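About Us

Hi, and welcome to Vustalgate! I run a small sourdough and rye bakery out of what used to be a tire shop in Witusach, and if you've found this page you've probably either eaten our bread or you're trying to work out when we're open. (Wednesday through Saturday, seven until we sell out. Go easy on me if you show up at two and the seeded loaf is gone.)

I didn't train as a baker. I did payroll for a trucking company for years and baked on weekends, mostly rye, mostly bad. My grandmother's family name was Kováčik and she made a dark caraway loaf that I spent most of a decade trying to copy from memory, because she never wrote anything down and measured flour with a chipped coffee mug. The mug is in our kitchen now. The loaf on our shelf labeled Kováčik is as close as I've gotten, and my aunt says it needs more salt, so there you go.

I started selling at the Ollinness farmers market with one folding table and 3 kinds of bread. We still do Ollinness every Saturday from March until the first hard frost, and a lot of the people who bought from me that first spring still come by with the same canvas bags, which makes me happier than I can say. The shop came later, after I'd worn out a home oven and most of my neighbors' patience. The old tire place had good floors, a roll-up door and a drain in the middle of the room (if you've ever cleaned up after a dough spill you'll know why I got excited about a drain).

These days we bake more than 200 loaves on a regular morning. Everything is naturally leavened, which just means we use a starter and wait a long time. The wheat doughs sit in the cold overnight. The rye goes faster and gets baked hot and dark, and please, please let it rest a day before you cut it! I know it smells good. It'll be gummy if you don't wait, and then you'll think it's my fault.

Our flour comes from a mill a couple of hours north, and we buy the rye whole and grind it ourselves. It's louder and slower and I love it. We don't use dough conditioners or preservatives, so keep your bread cut side down on a board, or slice it and freeze it the day you get it. The fridge makes it stale faster. I have this conversation at the counter every day and I'm happy to keep having it.

We teach, too. The beginner class runs one Sunday a month and you go home with a loaf, a jar of starter and flour in your hair. There's a rye class in the winter for people who've already got the basics down. Both fill up quickly, so get on the email list if you want a spot. Kids are welcome if they come with a grown-up.

Day-old bread is half price on the rack by the door, and whatever's left on Saturday goes to the food pantry across the street. For special orders I need two days, three for rye. Call the shop or write it in the notebook on the counter, and please put your phone number down, I can't read minds and I can barely read handwriting.

Okay, that's us. Come say hi! 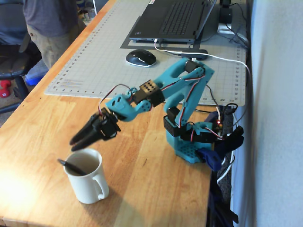 Waited the full day on the Kováčik like you said and it sliced perfectly, no gumminess at all. I'm with your aunt on the salt though. Do you ever sell the rye starter by itself, or do I have to take the class to get a jar?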